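Widach Burger Assembly Set

Item 138. Catalog page updated October 30, 2025.

The Widach set is a group of open containers and one metal tray for cold assembly of burgers and sandwiches on a flat table. It is supplied to training kitchens and small prep counters. Food, paper liners and table are not included.

Layout

The tray goes at the center of the table. Buns are kept to its left, and lettuce and cheese share the container behind it. Each ingredient is picked from its own side and moved inward, so the build takes place over the liner.

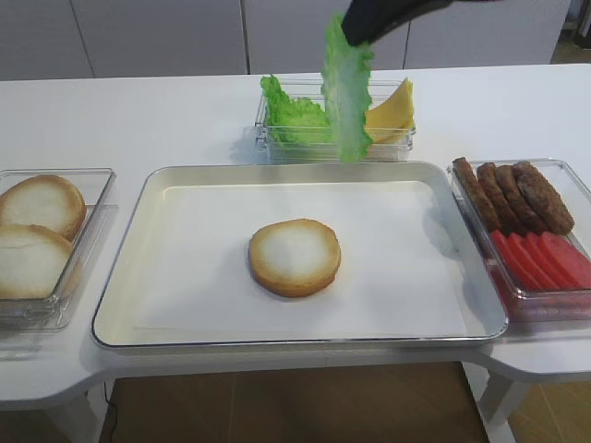 Left-handed users may mirror the layout. The containers are not fixed to the table or to each other and can be moved between shifts.

Tray

Rectangular, metal, with a raised rim. Line the flat bottom with plain white paper before use. Liners are sold separately in cartons of 1,000, cut slightly smaller than the base so the sheet lies flat. Replace the sheet when it is greasy or torn.
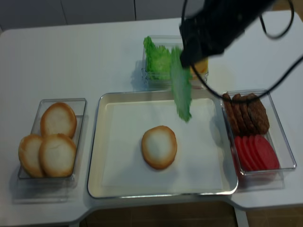
Tray with paper liner and one bun half, cut side up; patties in the container at right.

Containers

Clear plastic, open top, low walls. Contents can be checked from the side without lifting anything. Stand patties on edge to save floor area. Bun halves may overlap. Wash by hand in warm water and dry before stacking. Do not use abrasive pads, which dull the walls. 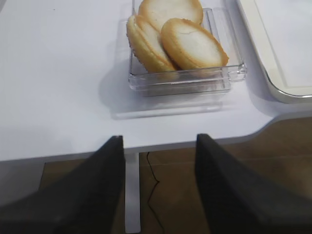
Ordering

Sets ship from the Vistville warehouse within 18 business days. Spare containers are available singly. Returns are accepted for 30 days if the items are unused. For quantity pricing, contact Eero Suominen, Widach sales desk.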